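Where Does the Laundry Stop? A Small Study of One Living Room
Home and Everyday Design, term project
Report by Kirsten Gill
Group: Kirsten Gill, Dale Lachance, Santeri Aaltonen
Handed in 7 Dec 2020

Why we picked laundry

Our first idea was dishes, and we dropped it after one meeting when Dale pointed out that every other group was doing dishes. So we went with laundry! All three of us do it, all three of us are bad at finishing it, and Isabelle Landry (our instructor) said she'd be happy to read a report about something other than a sink for once.

What we wanted to know was pretty simple. Clothes get picked up, they go in a basket, and then the basket sits. Where does it sit, and what would get it moving again? In September we each kept a laundry diary, which was mostly me writing "still in the living room" over and over. Between us we ended up with 40 entries, and 30 of them had the basket parked in a living room. Not a bedroom, not by the washer. I really did not expect that, I would have bet money on the bedroom.

The room

We settled on one living room for the rest of the project so we'd all be arguing about the same furniture. It has a pale wood-grain laminate floor, a light-colored fabric sofa and dark gray dining chairs with thin black legs close by, so it's really a sitting room and an eating area sharing one floor. The daylight on the planks is lovely and makes you want to sit down, which may be part of the problem.

The sofa is the big thing in there, and in our diaries the sofa was where tidying went to die. You put the basket next to it, you sit down for a second, and that's your evening. Bags end up there too. Santeri had a whole theory that whatever lands on the back of a sofa stays for days, and I have to say the handbag didn't hurt his case.
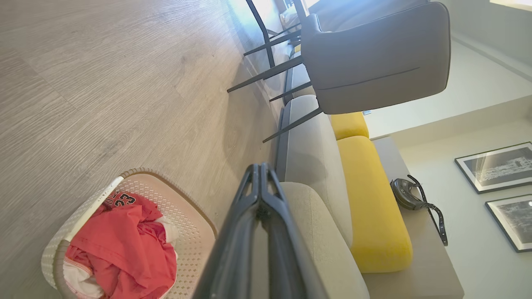
Figure 1. The basket beside the sofa, with the yellow cushions and the handbag along the back.

We spent a while on the armrest, which sounds silly, but it's a rounded one and you can't balance folded shirts on it. Dale tried with a stack of four tees and they slid off every time. The seat is much better for folding, only then you've got nowhere to sit, so whoever wants to watch TV shoves the pile over and you're back where you started. The dining chairs have nice wide padded seats and we thought those would make good sorting spots, one chair per person. (My roommate already uses a chair this way, except she never takes anything off it again.)

The basket

We had a long talk about baskets. The good thing about one with holes in the sides is that air gets in, so a slightly damp towel doesn't turn nasty as fast. The bad thing, according to Santeri, is that small socks get their toes poked through and snag. I've never had that happen, but it's in his diary twice so it goes in the report.

Size mattered more than we figured. With a big hamper we all waited until it was full, and a full hamper is heavy and boring to sort. With a small basket you can see the end of the job from the start. Our little test load was a red top with numbers on it and some white fabric, which is also the classic recipe for pink everything, so it made a good sorting question. Would you split it or just throw it all in on cold? I said cold, Dale was horrified. 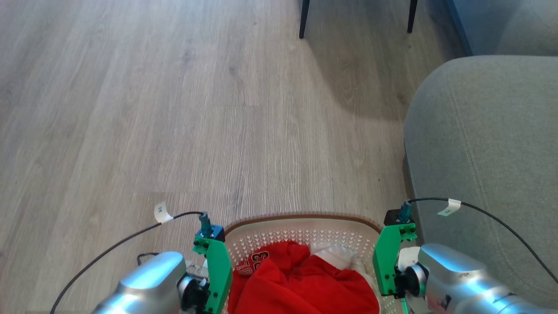
Figure 2. The red top and a white item together in the basket. The numbers look like 23.

What we tried

We came up with two house rules and tried each one for a stretch at our own places.

Rule one was "no basket next to the sofa." It had to go beside a dining chair or out of the room completely. This worked great for me and not at all for Santeri, who doesn't own dining chairs.

Rule two was "reds out first." Whoever passes the basket pulls out anything red or brand new and puts it in its own pile. It takes no time and you feel like you've started, so you sort of keep going. Dale liked this one the most and is still doing it.

We also asked Kamol Thongdee from the other section to read our rules cold and tell us what was confusing. He wanted to know if maroon counts as red. We never agreed on that.

What I'd change

The diaries were too loose. I wrote where the basket was but hardly ever what was in it, so I can't say if gym clothes sit longer than bedding (I suspect they do, yuck). We also should have picked one time of day to write things down, because mine are nearly all from late at night and Dale's are from breakfast. And I'd like to try the one-chair-per-person idea for real, with more people in the house than just me and my roommate.

Thanks to Isabelle for the comments on our draft, and to Kamol for the maroon thing, which I still think about when I'm sorting.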